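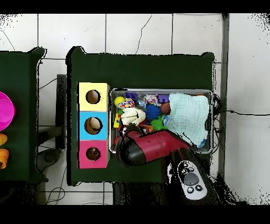

Boxes and tray on the green table

Incident record: NFS exports unavailable on storage node Grilarier
Opened: November 1, 2018
Reported by: Catriona Niven, Cuvton Research Services
Assigned to: Deming Shao, Storage Operations
Priority: High
Status: Resolved, monitoring

Summary
Client hosts in the Goltero cluster were unable to mount /export/projects from Grilarier following the scheduled kernel update. Existing mounts on two hosts stopped responding. Home directories, served from Espinoza, were not affected.

Reported behaviour
Mount attempts returned "mount.nfs: Connection timed out". The command showmount -e grilarier returned an RPC error. Ping and SSH to the server succeeded from all clients tested.

Entry 1, D. Shao
Confirmed the fault from a client in the Goltero cluster. On the server, nfs-server was reported as active (exited), which is the normal state for this unit. The output of exportfs -v listed the correct paths and options. The logical volume was mounted and had 23 per cent free space. No errors were found in the system journal for the volume group or the underlying disks.

Entry 2, D. Shao
Reviewed the firewall. The active zone permitted ssh only. The nfs, mountd and rpc-bind services had been added in April to the runtime configuration and were never made permanent — the reboot therefore discarded them. The following were applied on the server:

firewall-cmd --permanent --add-service=nfs
firewall-cmd --permanent --add-service=mountd
firewall-cmd --permanent --add-service=rpc-bind
firewall-cmd --reload

showmount now returns the export list. New mounts succeed from all but one client.

Entry 3, E. Nava
The remaining client received "access denied by server". Its address had been changed during the subnet reorganization and now ends in .227, outside the range authorized in /etc/exports. The entry was corrected and exportfs -ra was run. The client mounted the share at the next attempt.

Entry 4, E. Nava
The two hosts with unresponsive mounts were cleared with umount -f -l and remounted. One process on the second host remained in uninterruptible sleep and the host was restarted with the consent of its owner, Tonantzin Cárdenas.

Entry 5, C. Niven
Users have confirmed access. A test copy of more than 200 files completed without error. Please leave the ticket open until the overnight backup has run.

Outstanding actions
Compare runtime and permanent firewall rules on Espinoza before its kernel update — B. Zelenák.
Add a post-reboot mount test to the maintenance procedure — D. Shao.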